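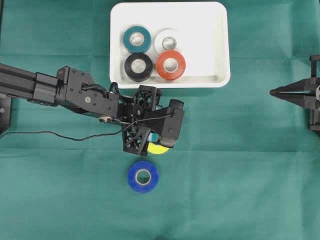 Section 4. Setting up your first spread alert

By now you should have Planuslow installed and your account linked to at least one price feed (if not, go back to Section 3 and come find us afterward). In this section we'll set up an alert that tells you when the gap between a government bond and its benchmark has widened past a level you choose. It takes a little patience the first time through, mostly because there are a few words on the screens that mean slightly different things to different people, so we'll go slowly and explain them as they come up.

Before you start

You will need the name of the bond or bond index you want to watch, the benchmark you want to measure it against, and a figure in mind for how wide is too wide. If you don't have that last one yet, don't worry! Step 5 will give you a way to pick it.

Note: Spreads are shown in basis points throughout the program. One hundred basis points make one percentage point, so a spread of 586 is the same as 5.86 percent. Typing 5.86 into a basis point box is easily the most common slip we see on the help desk, and it will give you an alert that goes off all day long.

Creating the alert

1. Open the Watch menu and choose New Spread Alert. A blank form opens on the right.

2. In the Issuer box, start typing the name of the country. The list narrows as you go. Pick the line that matches both the currency and the maturity you want, as many countries borrow in more than one currency and the spreads can be quite far apart.

3. In the Benchmark box, choose what to compare against. Most people watching ten-year bonds will want another ten-year bond here. The program will let you mix maturities, and there are good reasons to do it now and then, but you'll see a small yellow flag next to the box when you have.

4. Choose your feed. Lindier updates during the trading day, and Ebrahimi sends one closing figure each evening. Either is fine for this guide.
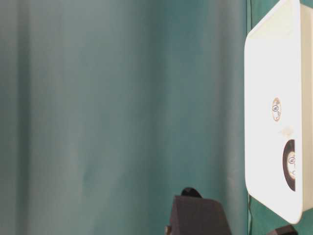
5. Press Show History and look over the past year of the spread you've chosen. The high, the low and the middle value are listed under the chart. A sensible first setting is a little above the high, and you can always bring it down later when you have a feel for how much the line wanders in an ordinary week.

6. Type your figure into the Alert Above box. For the practice run we use 600.

7. Under Hold For, enter the number of readings that must stay above your level before the alert is sent. We suggest three on Lindier and one on Ebrahimi.

8. Press Save. The new alert appears in your Watch list with a gray dot, and the dot turns green when the first reading comes in.

Caution: An account can store up to 2,000 readings for each alert. Once it is full, the oldest readings are removed to make room and can't be brought back. Export them first (Section 7) if you want to keep them.

Caution: A wide spread tells you how the market is pricing risk at that moment. It is no forecast of default, and Oltetti does not give investment advice.

If the dot stays gray

Check that your feed covers the market you picked, and that the market is open today. Holidays catch all of us out, especially in May. If neither of those is the trouble, write to Nayeli Ochoa or Yi-chun Chung at the help desk and include the alert number from the bottom of the form.

Section last revised 12/12/2022.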